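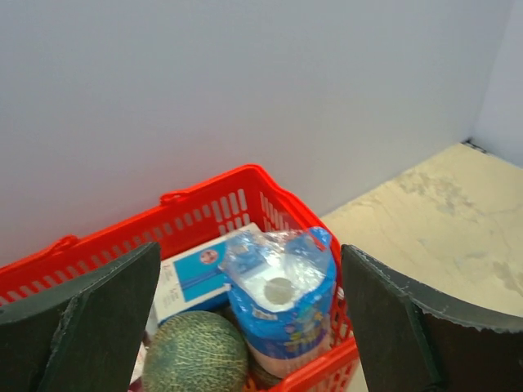 **Bragança, August**

**Figure 1.** A red plastic shopping basket with slotted walls, packed with a round green melon and a carton printed in white and blue.

### 3.2 How people fill a hand basket

We came to this part of the study expecting very little and ended up loving it! A hand basket is a small space, and shoppers make a surprising number of decisions in it between the door and the register. We followed 38 shoppers at the Gokis store on Thursday mornings, asking each one to talk us through the order in which things went in.

The round item is where the fun begins. A melon like the one in Figure 1 takes up a lot of floor and leaves odd curved gaps beside it, and our shoppers had strong opinions about those gaps. Seven of them put the melon in first and built everything else around it. Six carried it in the free hand until the end, then moved the other groceries to make room (one shopper repacked the whole basket twice, quite cheerfully).

Flat cartons were treated as walls. Leaned against the side of the basket, as the carton in Figure 1 leans against the back, they give up very little floor, and several people told us they liked being able to read the front while they shopped. Quintana's notes call this "shelving," and we use her word from here on.

Fagundes coded the interviews a second time using the Ullier scheme, which separates packing for weight from packing for shape. The two are hard to pull apart with melons, which are heavy and round at once, and we have marked those cases as mixed in Table 2. The handles turned out to matter too: shoppers who held both loops in one hand spoke far more often about balance, a point we take up in Section 3.3.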